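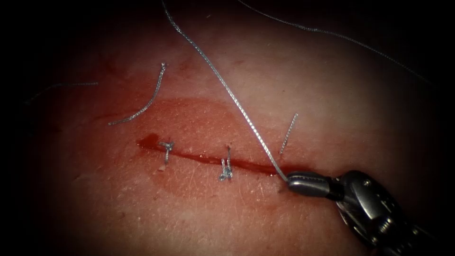
How far apart should the stitches be on the practice tissue?

Keep the same distance between one stitch and the next as there is between the needle's entry point and its exit point. On a short incision, put in the two end stitches and the middle one first, then judge the gaps.

Section 4. Closing a straight incision with interrupted stitches

This section covers the Tandwood practice tissue, 135 mm size. It assumes the sheet is already clamped in its tray (Section 2) and that an incision has been made (Section 3). Each stitch is placed, tied and cut before the next one is started.

Before you start

Mix the practice fluid if you are using it. Pour 100 ml of concentrate into 900 ml of water and stir until there are no streaks. This makes 1,000 ml, enough for many sheets. The fluid is optional – the tissue can be stitched without it.

Caution: Practice fluid stains clothing and unsealed worktops. Put down the tray liner first.

Caution: Needles are sharp and are not sterile. Do not use anything from this kit on people or animals.

Placing the stitch

1. Set the light so that both edges of the incision are easy to see. Blot the slit if fluid has collected in it.

2. Pull out enough thread for one stitch and its knot. Move the rest out of the working area.

3. Grip the needle a little more than halfway back from the point, on the flat part of the curve. Do not grip it at the very end where the thread is attached. The needle bends easily there.

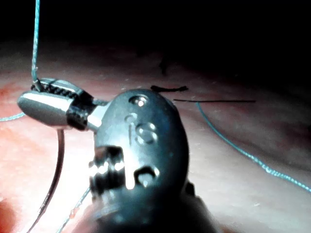
4. Close the jaws fully and check that the needle does not roll. If it does, let go and take a new grip. Squeezing harder will mark the needle and won't hold it any better.

5. Bring the point down at a right angle to the surface, a short distance back from the edge.

6. Turn the needle through the tissue along its own curve. Do not push it straight ahead. A straight push tears the top layer and leaves a ragged hole.

7. Let the point come up on the far side at the same distance from the slit. Release, take hold again behind the point and draw the needle out along the curve.

8. Pull the thread through until a short tail is left on the entry side.

Note: If the two sides of the stitch are at different depths, one edge will ride up over the other when you tie. Take the thread out and start again at step 5.

Tying and cutting

9. Wrap the long end twice around the jaws, pick up the short tail and draw the first throw flat.

10. Stop pulling when the edges touch. If the surface puckers on either side, the stitch is too tight.

11. Add two single throws, changing direction each time. Settle the knot to one side of the slit.

12. Cut both tails, leaving enough that the knot can't slip. Clear away the cut pieces.

13. Move along and repeat from step 1 until no part of the incision is open.

Note: Used stitches can be cut out and the same slit closed again, but the holes weaken the edges. Start a new incision when the thread begins to pull through. Spare sheets are listed in Section 7.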